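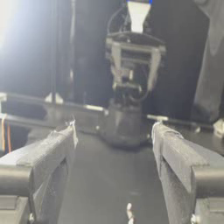 Breltstead Shared Workshop
Two-Arm Bench Build, Session 4: Finger Pads and Wrist Camera
Notes: Chaimae El-Sayed. Bench setup: Yurii Karpenko.

4.1 Padding

Bare finger faces slip on smooth parts. Wrap the inner face of each finger with tape, one layer, pulled tight from the base toward the tip. Frayed strands at the tip do not affect grip, but they do catch the light and show up in the wrist camera view. Trim them before recording any reference images.

Retake the closed position after every change of tape. The old zero is wrong by the thickness of the new layer, and the motor will stall against it.

4.2 Camera view

Both fingertips must stay in view with the gripper open. The space between them is where the part will be, so aim the camera at that space and let the background fall where it falls. Soft focus on the second arm is acceptable - focus is set for the fingertips.

A black tabletop hides its own edges and gives soft reflections. White scraps stand out strongly against it and will be picked up by a simple brightness threshold. Clear the table before each run.

Glare from a bright lamp cannot be corrected later. Move the lamp or turn the arm.

4.3 Cables

Ribbon cable: leave enough slack for full wrist travel, then move the joint by hand through its range with power off. Looped cables need the same check. The loop should not reach the finger plates at any angle.

4.4 Log

Run the open and close cycle 348 times with the Greto script. Record motor current at the start and end of the run. Stop if a pad lifts.

Bring the log file to Session 5. Groups still missing the June wiring sheet can get a copy from Yurii.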